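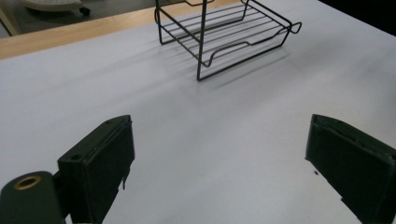
Wire racks: drying, draping and care

Stand the rack on a flat, pale surface where drips and rust marks show early. Press down on each corner in turn. If one leg lifts, bend it back by hand, a little at a time — pliers will crack the coating.

Wipe along the rods, then across them. Dirt collects where two rods meet, and an old toothbrush reaches it. Dry the feet last.
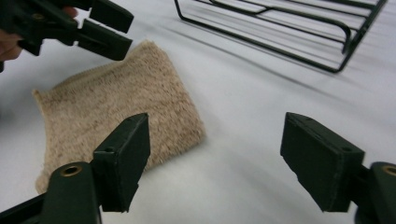 Small terry towels should be washed at 40 degrees without softener, which coats the loops and reduces absorbency. Shake the towel out and lay it flat before folding. Pull the hem straight while the cloth is still damp.

Fold once and hang the towel over the top of the rack with both sides level.
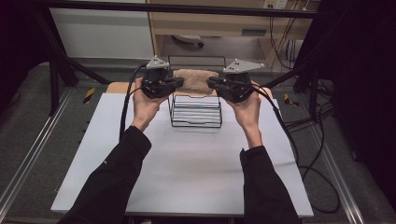
Plates beneath a draped towel must be fully dry. Leave a gap between them where the rack allows it, and lift the towel off before taking any plate out. A damp towel should hang elsewhere — trapped moisture leaves spots on glazed ware and speeds up rust at the joints.

Jin-sol Myung

Related tips
Touching up chipped wire coating
Stacking plates in shallow cupboards
Terry or waffle: which cloth for which job
Getting limescale off a draining board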